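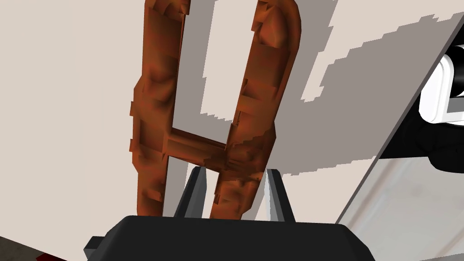 2018-02-28, sim bench, wrist camera comparison

Continuing the gripper comparison from where Marwa left it. Same arm model and same controller for every run. Only the finger set and the wrist camera mount change. Today is the Piras two-finger against the Troteck two-finger. The Lora stays out until Makis has fixed its collision mesh.

Test part is the H bracket, two long bars and one crossbar, orange texture. I kept the rough scan mesh for rendering and gave the physics a simplified hull. The hull is Achilleas's version from the shared folder, not the one I made last week, which had the crossbar too thick and stopped the fingers early.

Settings:

- physics step 1305 Hz, controller at 243 Hz
- grip force limit 100 N in the config, scaled down by the controller during approach
- 200 trials per finger set, start pose randomized in x, y and yaw
- shadows on, low resolution map

The low resolution map gives shadow borders with obvious steps on the tabletop. I left it that way for both sets so that the camera comparison stays fair. Comfort wants a second pass with soft shadows. She suspects the edge detector locks onto the stepped border when the part sits close to it. Plausible - the worst pose estimates in the first batch were all yaw errors, and the shadow between the bars lies close to parallel with the left one.

Approach from above with one finger on each side of the right bar works as a strategy for both sets. Trouble starts at the lower part of that bar, where the mesh is ragged. The render shows notches that the hull does not have, so the fingers close on a surface the camera cannot see. In the Piras runs contact comes early by a few millimeters and the controller reads it as a good grasp. Troteck fingers have more compliance in the model and hide the problem. I would not call that an advantage yet.

Grigoris asked whether we could grasp the crossbar instead. Tried it by hand with the jog panel. The wrist has to turn a quarter turn and one finger has to fit into the smaller gap below the crossbar. Possible with a narrow opening, but the planner rejects most start poses. Parked.

Camera notes. With the mount in its present position the gripper body takes up the bottom center of the view. That costs us the lower ends of the part on a close approach. Raising the mount helps and makes the fingertips smaller in the image, so the tip tracking gets noisier. Pirnar sent a bracket drawing with a forward tilt. Makis will put it in the model when the Lora mesh is done.

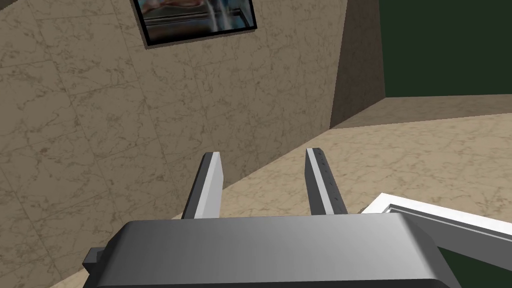

### Open gripper, no part

Reference views with the fingers apart and nothing between them, pointed away from the work area toward the floor and the marble wall. Used for the tip tracker baseline and for checking the self mask.

Self mask is good on the housing. It loses part of the fingers: the light inner faces stand out brightly against the beige floor, and the mask still eats into them. Changed the threshold to work on the depth channel first, color second. Better, not perfect.

The row of dark dots on the right finger is a useful feature for the tracker. Put the same texture on the left one before the next batch and check that the left-right label does not flip.

The veining in the wall texture gives false corners. Masked everything beyond finger depth for the baseline runs.

To do:

- rerun both sets with a hull that includes the notches (Achilleas)
- soft shadow pass, Piras only (Comfort)
- bracket tilt in the model (Makis)
- log contact force at first touch as well as at close - the present log drops it
- decide in April if the real arm gets Piras or Troteck fingers first

Logs are on the group drive under the wrist camera folder. Marwa has the plotting script. It expects the old column order, so swap yaw and force before loading.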